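Equipment corner: what the second hand costs

The April budget round is open, and the equipment list has already been through three drafts. The first had everything we wanted on it. The second had everything we needed. The third has what Kinga Gulyás will sign, and it fits on one page with room for her comments.

The biggest line is a second hand for the Imano arm. Virneck has quoted us a delivery time of 19 weeks, which Bheki Nel believes to be a typing error and Kinga believes to be a promise. We have planned for the 19. Anyone counting on two hands before the summer should find something to do with one.

Below the hand come the things that never make it into a sales brochure. Replacement fingertip pads are on the list at nine sets, up from none, after last year's theory that we could order them as we went along. Cables are on it too, with a mounting plate and over 3,000 dollars for service visits. Yusri Mandagi asked for a spare wrist controller and got a line that reads "discuss." He has been discussing it.

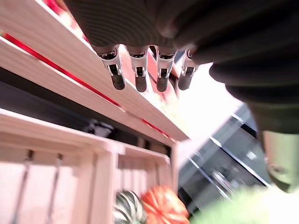 Can we lease the hand and skip the purchase?

Leasing is open to us through Ultness, but the shortest term they offer is two years and the fingers are treated as consumables, so we would pay for those separately. Over the life of the Pan project, buying comes out cheaper. If your work ends sooner than that, talk to Kinga before you put in a request.

Kagiso Swanepoel has also gone through the storage cage and produced an inventory of 157 items, a good number of which were on this year's wish list. Please read it before asking for anything with a plug. We apparently own four torque screwdrivers — nice ones, too — and had requested a fifth.

Late requests go to Nomvula Oosthuizen, with a quote attached and a sentence on what happens if we don't buy it. "We would be sad" was used twice last year and funded neither time.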